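The Last Deposit Town

RIMMONT - The bottle shop on Dusora Street opens at 7 a.m., and by then there are usually people waiting on the steps with bags. Laurențiu Stoica unlocks the door, turns on the scale and starts sorting.

Stoica bought the business from the Dumitrescu family, who had sold soda and seltzer here for three generations. He kept their name over the door. He also kept their habit of paying cash for empties, which most stores in the county gave up when the supermarkets put in machines.

"People come in to return a bag and they leave with a six-pack," he said. "That was the whole plan. It was their plan before it was mine." 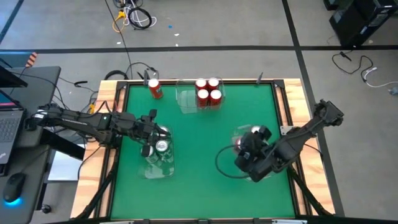
Rimmont has 2490 residents and one grocery store, out on the highway. For anyone without a car, the shop is where drinks come from. Stoica stocks 132 kinds, from the big colas to a sour cherry soda made in Trurkilen, 30 miles north. The cherry soda outsells everything else in January, when the plant makes a batch with extra ginger.

Small sellers pay more per case than chains do, and the gap has grown. Stoica gets around some of it by splitting orders with two diners and the bowling alley. They meet at the loading dock once a month and divide the pallets by hand. It takes most of a morning.

Cans have mostly replaced glass on his shelves. They stack better and weigh less, and the delivery drivers prefer them. Older customers still ask for bottles - the cherry soda comes both ways - and he keeps one cooler for them near the register.
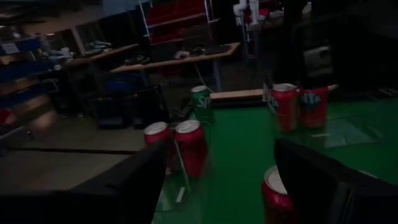 Cans of soda, including a green Sprite at the back.

Stoica's lease runs another 3 years. The landlord has talked about apartments upstairs, and Stoica said he would welcome the foot traffic. He has asked for a wider back door in the meantime, so the pallets can come straight in off the truck.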